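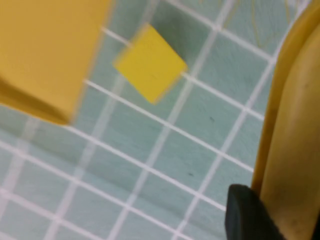 Home-Built Arm, Session 3: Wrist Camera, Grid and First Grasps
Course notes, shared workshop evening group
Instructor: Tamara Kobzar

Before you start

You should have finished Session 2, so the arm is bolted down, the servos are numbered and the emergency stop cuts power to all of them. If your stop only cuts the signal line, go back and fix that first. Bring the laptop you used last time. The bench supply stays in the workshop.

Tonight covers three jobs: fixing the camera to the wrist, using the grid on the work surface to set the pixel scale, and picking up one simple part.

1. Mounting the camera

The camera goes on the Minda bracket, two screws, cable toward the elbow. Leave a loop of slack at the wrist joint and turn the joint through its full travel by hand with the power off. The cable should never go tight. Tape is fine tonight. A proper clip comes in Session 5.

Point the camera so that at least one fingertip stays in view when the gripper is open. You will want it there as a reference when the software reports a position that looks wrong.

Focus by hand at working height and then put a dot of paint on the ring. It creeps.

2. Scale from the grid

Jog the arm to the start pose and save a still with the arm at rest. Pick two line crossings well apart and read their pixel positions. On the workshop arm the two crossings we use come out at x = 363 and x = 743. Yours will differ. Write both numbers on your sheet along with the height the arm was at, as they mean nothing without the height.

The camera looks down at a slant, so squares far from the lens come out smaller than squares close to it. One scale value for the whole view is good enough for a small cube near the center and poor anywhere else. Illia Prokopenko has written a four-point correction for the group, in the Semeniuk folder on the shared drive. Use it if you like, but do the simple version once first.

3. Grasping a small part

Set the speed to 7 in the config file. Move above the part, stop, wait for the arm to settle, take the reading, then go down. Readings taken while the arm is still moving will be smeared and the center of the part will be off. Most of the missed grasps last term came from skipping the wait.

Approach with the fingers parallel to two faces of the cube. If the cube is sitting at an angle, turn the wrist, don't nudge the cube straight.
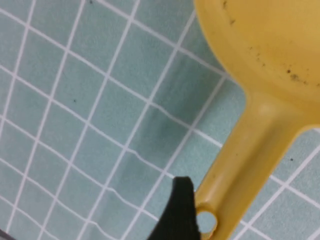

3 min read

4. Parts with a handle

A scoop is harder than a cube. The bowl is wide and rounded, and the fingers tend to slide off it. Go for the handle. The one we use has a ridge along its length and a round hole near the end, and the grid shows through the hole. Color thresholding will treat that patch as background, which is correct, but check that your code doesn't report the hole as the center of the part.

Steps:
Find the long axis of the handle.
Turn the wrist so the fingers close across it.
Lower with the gripper open, one finger on each side.
Close slowly and stop at the current limit.
Lift a little and hold before moving sideways.

Dark specks on the surface or in the bowl can come up as extra detections. Set a minimum blob size in Clikeck and they drop out. Shadows are more trouble - move the lamp before you start changing thresholds.

For next time

Repeat section 3 with the cube in a different square and note each miss on the sheet. Anyone still waiting for finger pads from Gundico can borrow a set from the drawer under the bench. Open workshop is Friday, and Tamara will have the spare wrist servo with her.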